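Learning to bake bread in a small oven

When I moved to Arutdale in January, the flat came with a very small oven, a Griler with 2 shelves and a door that does not close by itself. At home my mother baked every week, so I thought I already knew how to make bread. My first loaf was pale on top and black under. I ate it anyway, with a lot of butter.

After this I began to keep notes. I use 318 grams of water for one loaf, and I know this number looks strange. It came from a mistake with the scale, but the dough was so good that I kept it. The flour I buy from Balogh, the shop near the station, where they sell it in paper bags and let you smell it before you pay. I like very much this habit.

The dough rests for six hours in the kitchen, longer if the window is open. Then I heat the oven to 200 degrees and put a tray of water on the lower shelf. The crust becomes thinner in this way, and my teeth are grateful.

I still cannot make a nice cut on the top. My loaves open at the side, where they want. My neighbour says it is the knife, but I think it is my hand, which becomes nervous at the last moment.

Next month I want to try rye. If you have a recipe that does not need a big oven, please write it in the comments. 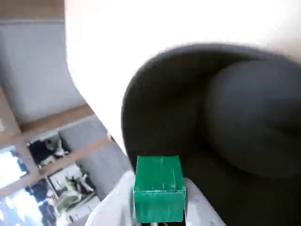 Older posts

The slow bus to Prodport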